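Gu gets a kitchen, sort of

March 2020

So the arm finally has a home that isn't the end of my workbench! I moved Gu (that's what I call it, after the noise the elbow made the first time I powered it up) over to the shared workshop on Hindcombe, and I have a whole white table to myself as long as I wipe it down after.

The last two evenings went into cables. I had the main one zip-tied way too tight near the wrist, so every time it turned past a certain point the whole thing tugged and I lost my zero. I cut 16 zip ties off and started over with a big lazy loop under the gripper, which looks terrible and works so much better. I kind of hate how long it took me to try that.

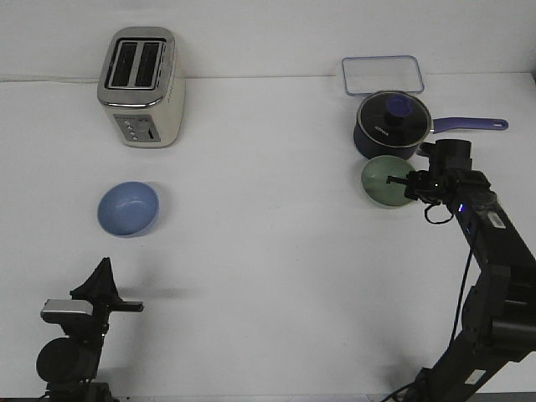 The fingers are still the part I fuss over the most. I'm on version 19 of the print, and bowls are what made me keep going back, because a rim is thin and curved and the old tips just skated along it. I made the new ones a little longer and stuck some grippy tape on the inside. My run last night was 46 tries at a bowl rim, all written down in the notebook, and I still have to type those up (my handwriting is not helping).

The control code is still Brustodden, my messy pile of scripts from October. I keep meaning to switch over to Eklow, which is the cleaner rewrite, but it doesn't talk to the wrist yet and I'd rather be grabbing dishes than debugging serial ports.

Next up is the saucepan lid. The knob is round and smooth, and I already have a feeling I'll be printing version 20 this weekend.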